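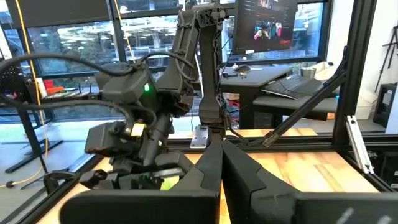

Frequently Asked Questions: Water Softener Sizing and Care

Ludstead supplies and services ion exchange softeners for single-family homes. The answers on this page apply to the Pravport series unless stated otherwise. For older Nwosu valves, check the label on the back of the valve head before changing any setting.

What does a softener remove?

Calcium and magnesium, which are exchanged for sodium on the resin. It also takes out small amounts of dissolved iron. It does not remove chlorine, nitrate, lead or bacteria, and should not be sold or bought for that purpose.

How is hardness measured?

In grains per gallon (gpg) or milligrams per liter (mg/L) as calcium carbonate. One grain per gallon equals 17.1 mg/L. A lab report showing 355 mg/L is therefore just under 21 gpg. Enter the gpg figure in the controller, rounded up to the next whole number.

How do I work out the size I need?

Multiply daily water use in gallons by hardness in gpg. The result is the number of grains to be removed each day. Multiply that by the days you want between regenerations, normally seven, and choose a unit whose capacity at the medium salt setting meets or exceeds the total. Capacity quoted at the maximum salt setting is not a good basis for sizing – the unit will reach it, but salt efficiency drops sharply.

My water contains iron. Does that change the calculation?

Yes. Add 4 gpg to the hardness for each mg/L of dissolved iron. Above 2 mg/L we recommend a separate iron filter ahead of the softener. Water that runs clear and turns orange on standing contains dissolved iron. Water that is orange at the tap needs sediment filtration first.
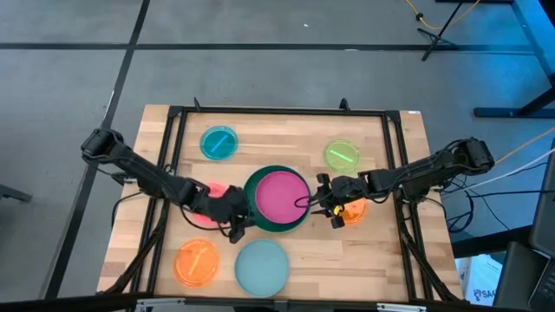 Which salt should I use?

Evaporated pellets. Solar crystals are acceptable in tanks with a brine grid. Do not use rock salt, and do not mix types in one tank. Potassium chloride will work, but the salt dose must be raised by the percentage given in the manual.

The tank is full of salt but the water is hard. Why?

Check for a salt bridge, a hard crust with a gap under it. Push a broom handle straight down through the salt. If it breaks through, clear the crust and start a manual regeneration. If there is no bridge, check the bypass valve, then the injector screen.

What time should regeneration run?

The default is 2 a.m. Change it if someone in the house uses water at that hour. Hard water passes to the taps during the cycle.

The display shows error 433. What does it mean?

The piston did not reach its home position. Unplug the unit, wait a minute and plug it back in. If the code returns, set the bypass and call service. Do not open the valve head under pressure.

Can I get parts for a Stelluson control board?

Yes, while stock lasts. Ask for Ekaette Onyeka at the parts desk and have the serial number ready. The desk is closed on Saturday.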